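12/5/18

So I promised I'd write up how the robot club is going, and then I didn't, and now Herman Gunawan has asked me twice and I've run out of excuses. Hi Herman!

Quick catch-up for anybody who missed the September post. I help out with a student club called Irkley. We have 18 members on paper, and on a good night most of them show up. This year we signed up for a small contest called the Druson, where your arm has to do a set of kitchen-ish jobs on its own: open a drawer, put something on a tray, pick up little round things and set them down again without flinging them across the room. You get 3 tries per job and they keep your best one.

The kids named our arm Raju. I voted for something else and lost badly.

Most of our trouble so far has been with the fingers. Juwita Sembiring is in charge of them (she asked for the job, I swear) and she's been fighting with the angle they close at. If they come in too steep, the tips land inside the rim of whatever you're grabbing, and if they come in too shallow they skate right off the side. She has a notebook full of sketches, and the newest page just says "LESS" with an arrow.

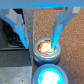
Anyway, Juwita's plan is to quit guessing and write down the closing angle for every single try, good or bad. I think she's right. Up to now we've been changing one thing, then getting excited and changing two more, and then we can't say which one helped. Gayan Pramanik made her a little sheet for it with a column for notes, and the notes are already my favorite reading of the week. "Too eager" shows up a lot.

Gayan's own job is the drawer. I figured the drawer would be the easy one — it's a drawer! — but you have to hook the handle, pull straight, and stop before you yank the whole thing out of the cabinet. His early version pulled at a slight slant and jammed every time. He spent a couple of weeks on that and got pretty gloomy, and then Antigoni Mitsotakis-Vlachou suggested splitting the pull into short moves and checking the line after each one. It's slow, sure, but the Druson rules only care about time if there's a tie.
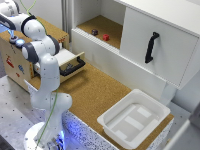 Does the whole team have to know how to code?

We take anybody who wants in, and right now fewer than half of them write code at all. The rest build, test, keep the log, or work on the talk you have to give the judges. Iñaki Iglesias had never typed a line of anything when he joined, and he's turned into the person who decides what we try next, mostly by being the only one who reads the log all the way through.

I get that question from parents more than any other, so if you're a parent reading this, send them over. They'll be fine. Snacks are covered.

The software side runs on a thing called Wundow, which Antigoni picked and which I still don't fully understand. You build up each job out of steps, and you can run one step by itself until it behaves. That part I love. The part I don't love is that it saves over your old version without asking, and we lost an evening of work to that. Now there's a rule that you make a copy with your initials on it before you touch anything. I broke the rule within the hour, and I've apologized.

We ran the practice list last time and scored 63, our best yet. Drawer went fine, tray went fine, and the round pieces ate up all the points we lost.

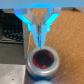 Lining up is the next thing on the list, and Iñaki wants a whole evening for it with no other changes allowed. His idea is that we should be fussier about where the arm pauses before it goes for a piece. When the two fingertips are close together like that, right up by the edge of the silver rim, there isn't much slack, and a small error in where it thinks the piece is turns into a big problem. He wants it to pause higher up, look again, and then come down. Juwita thinks that'll just add a new place for things to go wrong. They've agreed to test both ways and the loser brings the cookies.

I'm staying out of it, but I do like oatmeal, if either of you is reading this.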